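Workroom Safety Checklist, Stuvent Building, Brernatville
Checked by: Etenesh Ambaye
Mar 21, 2018

1. Exits and aisles
Both exits open freely. Aisle by the sinks is tight, move the coat rack.

2. Tabletops
OK. White top has no chips on the edges I could reach. Dark mat lies flat.
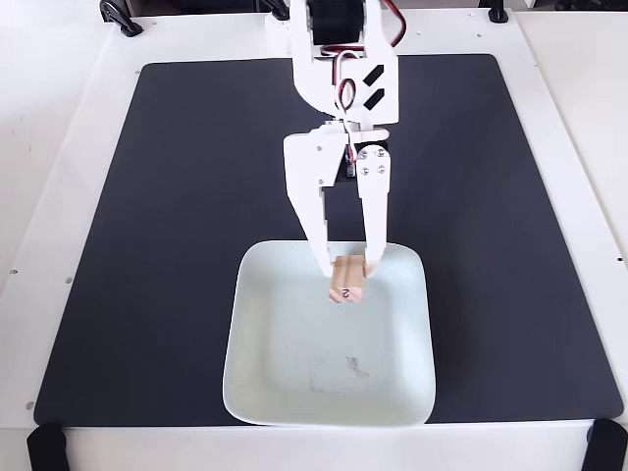 3. Fire extinguishers
2 on the wall, tags current. The one by the stairs is hung too high. Diane Landry to lower it.

4. First aid kit
Short on gauze and burn gel. Eye wash expires in July.

5. Mats and covers
Corners on the table mat are rounded, no lifting noted. Floor mat at the back door curls up and is a trip hazard. Replace. 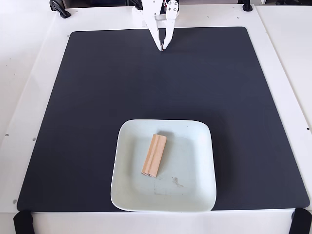

6. Lighting
One tube out over the paper cutter. Reported.

7. Storage
Top shelf boxes over 40 lb. Move to floor level.

Recheck items 1, 3 and 5 in 8 days.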